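Gratance opens orders for home recording kit

February 20, 2020

Gratance has started taking orders for a kit that lets people record household chores as training material for robot arms. The company, based in Istlow, is selling it first to research labs and small automation firms. Deliveries are due to begin in June.

The kit is called Fakach. It consists of a pair of hand-held grippers with a camera, a charging dock and a year of access to the company's upload software. The person using it does a chore with the grippers in place of their fingers, and the recording is later used to teach a robot the same job. Buyers can have it for a trial period of 14 days before they pay in full.

Laundry is the first set of tasks the software supports. It covers 9 types of clothing, among them jeans, T-shirts and towels, and the company says more will be added after the summer. 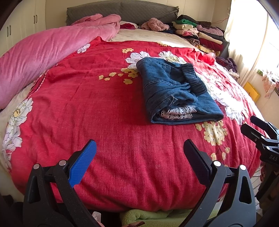
A Fakach gripper reaching toward a bed with a folded pair of jeans on it.

Product manager Sofia Frade said the company wanted recordings from lived-in homes. "A lab table has one shirt on it and good lamps," she said. "A bedroom has a window, a patterned cover and a pile of other clothes. The robot will have to deal with all of that."

Bastos, a firm that develops folding machines for hotels, has been testing the kit with four of its staff. It reported that the finger pads held up well on denim but that thin fabrics took practice to pick up. Gratance said a softer pad is planned and will be sent free to early customers.

The finger pads can be changed without tools. A spare set is included, and a carrying case is sold separately. Prices are given on request.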